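The discount that was never a discount

Every time a tablet drops in price I get the same message from my friend Toshiko Oshima, with a link and one word: "Well?" The latest was for the Zondier Unum, a mid-sized slate with a big red badge on it telling her she would save £120 if she bought before midnight. She has a perfectly good tablet already. So do I, and I still clicked.

I have come to distrust the crossed-out price. A crossed-out price is a claim that somebody, somewhere, was recently paying that much, and I would like to meet them. The Unum had a "was" price of £387 on the Nasetgate shop page. I had been half watching that page through the spring, and I never once saw it sold at £387 for longer than a long weekend. Then down it came, with a countdown clock, and up went the articles calling it a steal.

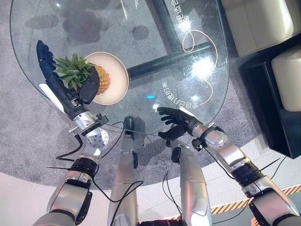
Those articles bother me more than the badge does. A shop wants to sell you things and doesn't pretend otherwise. A review site that earns a cut of each sale has the same interest but writes as if it were your clever cousin. Read a few of them side by side and you'll notice that hardly any mention using the thing. They list the storage, the chip and the number of speakers, then tell you it's a no-lose buy. What does the screen look like by a window in the afternoon? Does it still open a recipe quickly when it's nearly full? No idea. The writer had the spec sheet and so did I.

Tariq Bhutto, who used to work the counter at a Yousafzai branch and has sold more of these than he can remember, thinks I'm being harsh. His view is that most people want a tablet for video and the odd video call, that nearly all of them will do it, and that a lower price is a lower price whatever the label used to say. Fair enough, up to a point. If you were going to buy one anyway and you pay less than you expected, you've done fine. But he also admits that the people who came in on sale days mostly hadn't been planning to buy anything. They had seen the clock.

And the cheap model is rarely the one you end up with. The advert price is for the smallest storage. By the time the system and its updates have taken their share there isn't much room for films, so you're steered to the next one up. Then there's the case, and the pen, which works only with that range. Toshiko's basket went from a bargain to something close to the old full price in under 20 minutes, and she hadn't even reached the extended cover. 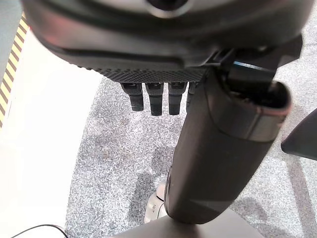
Updates are where I'd put my suspicion first, if I had to choose one place. A tablet on offer is quite often on offer for having been out a while, and every month it has sat in a warehouse is a month gone from its support. The Unum's page promised "regular updates", with no end date anywhere that I could find. I asked the shop's chat window and was told the product was "fully supported". Until when? It sent me a link to the returns policy.

I don't think any of this is a scandal. It's ordinary selling, and some of the tablets are decent. My own cost me very little 7 years ago and still plays the radio in the kitchen, though the browser gave up on half the web some time back. What I object to is the hurry. There will be another sale in 27 days or so, judging by the way these things come round, and I'd bet on the price being much the same.

Toshiko didn't buy it in the end. She sent me a link to a different one this morning.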